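Robotics | Testing & Safety

The gripper that would not stop closing

1,204 shares | 17 comments

The fault appeared in October, on the fruit-handling task at Vamside, and it was first logged as a dropped packet. Morven Dow, who runs manipulation testing there, says the label was wrong and cost the team most of a month.

"The gripper closed on a piece of fruit, reached its force limit, and kept going," Dow says. "The limit was in the software. The controller read it, reported it and did not apply it."

Vamside runs each picking routine in simulation before it goes to a physical arm. The task is simple: fruit on a bare table, one gripper, one item named per attempt. Of 894 simulated attempts in the first batch, 427 ended with the fingers commanding more force than the limit allowed. All were marked as successful, as the fruit had been lifted.

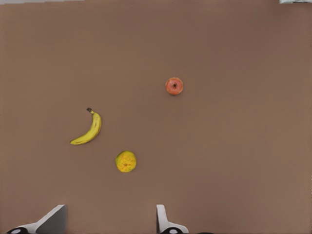
According to Javness, a pass mark that looks only at the lift will hide this kind of fault every time, and the force trace should have been part of the score from the first day.

Dow does not disagree. "We scored what was easy to score. The trace was being saved. It was not being read."

The cause was a units error. The grasp planner, called Morgan, sent its limit in newtons. The driver expected a fraction of full force, so any value above one was treated as full force. Small limits set for soft items had the same effect as no limit.

It surfaced only when the routine went to the physical arm, known as Farker. On the fourth pick a banana split along its length and the arm carried on to the drop point. An operator pressed the emergency stop. No one was inside the guard.

"That stop worked, and I would like that recorded," Dow says. "But a person's hand could be where the fruit was. We treated it as a safety report, with the same form and the same sign-off."

The fix took 8 lines. The driver now rejects any limit outside its range and holds the fingers where they are – it no longer clips the value and continues. Checking the fix took longer. The full batch was run again, with the force trace scored alongside the lift, and then repeated on Farker at reduced speed.

Dow is still not satisfied with the logging. The original message is in the code, worded as before, and a change to it is waiting for review.

Filed under: grippers, simulation, fault reports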